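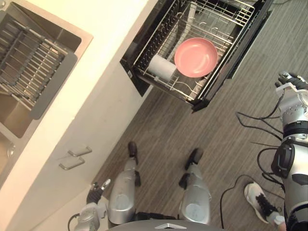
Lirell Pull-Out Dish Drawer

$349, basket included
Sold by Buvthorpe Kitchens, Pludorstead

The Lirell is a drawer for dishes. Most drawers can claim as much if you are careless enough, but the Lirell has a chrome wire basket with rows of upright prongs, so a plate put in on Sunday is still standing, or at least leaning, when you come back for it. It slides out from a black frame under the counter and goes back in when you have had enough of looking at your dishes.

We have one in our showroom, next to the stainless steel sink, where it gets opened and shut all day by people who say they are just browsing. It holds up to 50 pounds. That is a lot of plates. If you own 50 pounds of plates, we would also like to talk to you about cabinets.

What it holds

Plates go between the prongs. Cups go wherever there is room, which in our experience means on their side, next to a plate, in a spot no designer intended. The wires and dividers are forgiving about this. Knives should live somewhere else. Cast iron should live on the stove, where it was going to end up anyway.

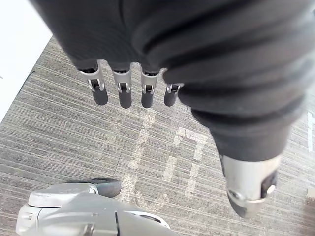 The frame and basket come as a pair and fit a standard base cabinet. We will not sell you the basket on its own, and we have been asked very nicely. The Van Hecke basket, which looks almost the same in the catalog, does not fit the Lirell frame. A determined person can get it most of the way in. Getting it back out is a longer job, and the warranty has a paragraph on it.

Fitting it

The frame goes in with 4 screws and a level. The instructions say one person can do it, and one person can, if that person has three hands or an understanding friend. Measure the cabinet on the inside, not the door. Check for pipes before you order if the cabinet is next to the sink. If you have a roll-up drying rack over the basin, as we do, leave it where it is. The two get along fine and neither one will do the other's job.

Put something soft on the floor while you work. Wood-grain flooring shows every dropped screw. Striped carpet hides them until you find one with your foot.
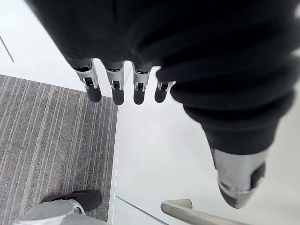 Cleaning

Lift the basket out and wash it in the sink with dish soap and warm water. Dry it with a towel before it goes back. Wipe the frame with a damp cloth. Skip steel wool, bleach and anything described on the label as "extreme."

Crumbs will get under the basket. We don't know how either. A narrow vacuum nozzle gets most of them.

Warranty and returns

The runners and frame are covered for 12 years. The basket is covered too, unless it has been bent to make room for a wok. Returns are accepted if the drawer has not been installed, and we can tell.

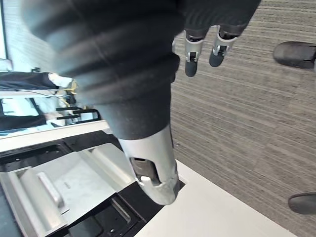 Seeing one in person

Come by the Pludorstead showroom and pull the drawer out as many times as you like. Bring your biggest plate if you are worried about it. The Lirell has been in stock since June. Delivery is free inside Pludorstead and to the door only, so plan your stairs accordingly.

Page updated Monday, November 6, 2023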